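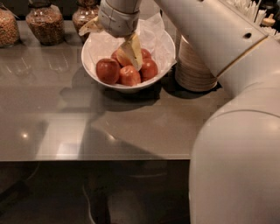 White bowl on a gray counter.

Huvham 4-piece nesting bowl set, reviewed by Yurani Nina
Oct 1, 2023

I have owned the Huvham bowls since April, long enough to stop being polite about them.

The set is four ceramic bowls in white, and the pitch is that they go from mixing to oven to table without anyone feeling embarrassed. I bought mine to replace a mismatched stack I'd been hauling between apartments for 13 years. My sister-in-law, Consuelo Quispe, had the Flisby set at the time and was insufferable about it.

First, the good. The biggest one holds a double batch of pancake batter and stays put while you beat it, mostly by being extremely heavy. The glaze shrugs off turmeric. Tomato sauce, left overnight by a person who knows better, came off with a sponge and a little shame. And they look nice with salad in them, which covers a lot of sins at my table.

Now the nesting. They do nest. They nest like relatives on a pullout couch. The second bowl sits so snugly in the first that getting it out takes both hands and some language, and the box suggests putting a paper towel between them. I paid for a set of bowls and got a set of bowls plus a paper towel habit.

The pour spout is a dent. Batter considers it, then goes down the side.

The smallest bowl is too big for a beaten egg and too small for cereal. Mine holds rubber bands.

Microwave: fine for leftovers, but the rim gets hotter than the soup. Dishwasher: yes, if you take out everything else you were hoping to wash. I chipped the foot of the medium one on the faucet in about 15 days and it has held up without further incident.

Would I buy them again? The two larger ones, yes, and gladly, if Huvham would sell them separately. I wrote and asked. They sent me a coupon for the set.

Consuelo has since switched to the Troker steel bowls, which ring like a church every time she puts a spoon down. She says she loves them.

Rating: 4 out of 5, minus whatever a paper towel costs.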